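5. Filing a comment on a zoning change

Read the notice before you open the Omano portal. The summary at the top is written by the applicant, so treat "minor amendment" as a claim.

5.1 Enter the case number from the posted notice. The search box also accepts street names, but don't count on the results.

5.2 Choose Support, Oppose or Neither. Omano says Neither gets equal weight. We have seen no proof of that.

5.3 Type your comment. The limit is 4,000 characters, spaces included.

Caution: The draft supposedly saves itself. Keep your own copy.
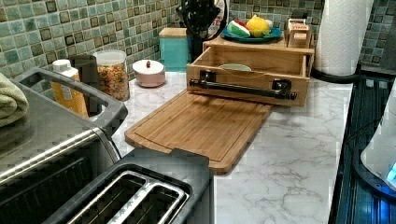

5.4 Press Submit and write down the receipt number. A green check mark is not a receipt.

Note: If no receipt arrives in 2 business days, call the Vevberg clerk's office and ask for Hongmei Yao.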